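## 4. Setting up the pantry labels

Before you start, charge the Plornus label printer until the light stops blinking, and load a roll with the shiny side facing up. The steps in this section apply to both the desk model and the handheld model.
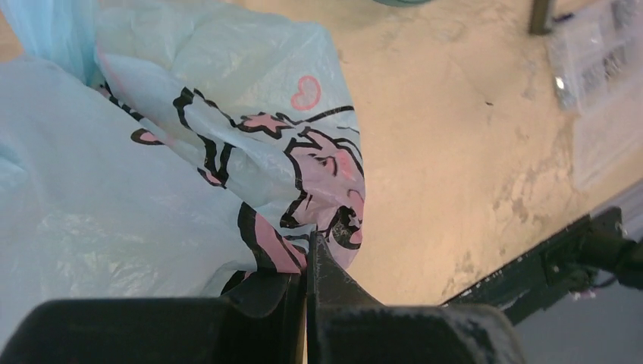
The printer holds up to 256 saved labels. Once the memory is full, it drops the oldest label to make room for the next one, so keep a written list of any you want to use again.

### 4.1 Loading the roll

1. Press the tab on the side and lift the lid.
2. Set the roll on the spindle with the loose end toward the slot.
3. Feed the end through the slot until it sticks out past the cutter.
4. Close the lid and press down on both corners until they click.
5. Press FEED once. A short blank strip comes out. Tear it off and throw it away.

**Note:** Use Golla freezer rolls for anything stored below freezing. Standard rolls curl and fall off in the cold. Each roll makes 50 labels at the default size.

**Caution:** Don't pull on the roll while the printer is running. The print head can be damaged, and this is not covered by the warranty.

### 4.2 Making your first label

1. Turn the printer on and wait for the READY screen.
2. Press NEW.
3. Type the name of the food on the top line. The line holds one or two words - longer names shrink to fit and get hard to read.
4. Press DATE. The printer fills in today's date.
5. Use the arrow keys to choose a "use by" period, or press SKIP to leave it off.
6. Press PRINT.

If the date is wrong, go to MENU > CLOCK and set it again. The clock resets when the battery runs all the way down. Printers shipped before January also lose the clock setting during an update.

### 4.3 Putting labels on bags and boxes

1. Wipe the surface with a dry cloth.
2. Fill bags only after the label is on. A full bag has too many creases for the label to lie flat.
3. Peel the backing from one end and press that end down first.
4. Smooth the rest with your thumb, working toward the free end.
5. Wait two minutes before moving the item to the freezer.

Glass jars can be labeled on the lid or the side. On the side, keep the label above the curve at the base.

**Note:** Labels come off most easily with warm water. For old ones, use the Alvarado scraper supplied in the box. Don't use the scraper on plastic lids.

### 4.4 If the label does not print

- **Blank label:** the roll is in upside down. Repeat 4.1.
- **Faint print:** go to MENU > DARKNESS and move up one level.
- **Label stuck in the slot:** turn the printer off, open the lid, and pull the roll back slowly.
- **Error 2448:** the lid is not closed. Open it and close it again.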